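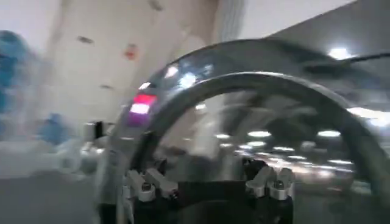
Porthole door (laundry machines)

A porthole door is the round, hinged, glazed door on the front of a front-loading washing machine or tumble dryer. Also called a bullseye door, or just "the glass" in the trade. Found on home machines, but the large ones are in launderettes, hotels and student halls, where a door gets opened and shut all day by people who don't own it.

Parts

Outer ring or bezel. Metal or plastic, often chromed. Takes the knocks and the fingerprints.
Glass. Bowl shaped on most washers, flatter on many dryers. Clear or tinted.
Hinge. One side only, usually the left but plenty of makers let you swap it over.
Catch. Magnetic or spring on dryers. Washers have a proper lock that holds while there is water in the drum.
Seal. Thick rubber bellows on a washer, a felt or thin rubber strip on a dryer.

Why round

The drum is round so the opening is round. A round seal also has no corners to leak or tear. Square doors do exist, mainly on dryers, with a round hole behind them, so it's partly looks.

Size

Varies a lot. A home washer may have an opening not much wider than a dinner plate. The old Jideo launderette dryers had a 60 cm door, wide enough to get a double duvet in without a fight. Opening angle matters nearly as much: Jideo doors went back 177 degrees, almost flat to the machine beside it, handy in a narrow aisle. Cheaper hinges stop well short and you end up holding the door with a hip.

Finish

White enamel was the standard for decades. Darker fronts are common now, greys and bronzes, with a bright ring round the door so people can find the thing. Smoked glass goes with these. It hides the drum, which some like and some don't, as you can't tell at a glance if a sock has been left behind. Polished rings show everything in the room, ceiling lights especially, and every smear.

Labels

Shared machines are numbered so that the payment box or app knows which one you mean. The number goes high on the front, clear of the door swing. A dark metallic machine with a chrome door ring, for instance, has a white rounded label at top left reading 智慧烘 (roughly "smart drying") with a big 1 under it, and a small red light glowing over the door. What a red light means depends on the maker, so check the panel or the notice on the wall. 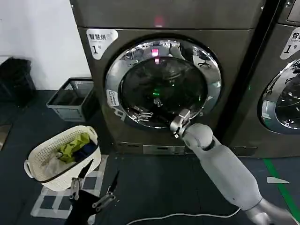

Care

Wipe the ring with a damp cloth, then a dry one. No scouring powder, it takes the shine off chrome and it doesnt come back.
Glass: warm water, drop of washing-up liquid. Lint collects along the bottom of the seal on dryers. Pick it out.
Leave washer doors ajar when not in use, otherwise the rubber goes mouldy.
Never hang bags or coats off an open door. Hinges sag. Once sagged the catch misses and the machine won't start.

The Vellholm launderette on Asfaw Street replaced its hinges after 400 days, bags again. New ones took 40 minutes each to fit.

Common faults

Door won't catch: hinge dropped, or something trapped in the seal, a sleeve usually.
Door won't open: washer still holding water, or lock not cooled yet. Wait a bit before pulling.
Machine stops mid cycle: door switch worn. Cheap part, awkard to reach.
Squeak: hinge pin. Small dab of grease.

See also

Tumble dryer. Launderette. Lint filter. Liltden catch.

Comments (3)

Fares Tarawneh
Hinge side is the left on ours and the folding table is also on the left, so you walk round the door every time. Worth a line under Parts maybe, most people never ask for it to be swapped.

Fuad Gebremichael
You've listed the Liltden catch under See also but there's no page for it. Is it the one with the roller? We had those, lasted for ages.

Fares Tarawneh
Yes the roller one. I'll start a page in August if no one else has.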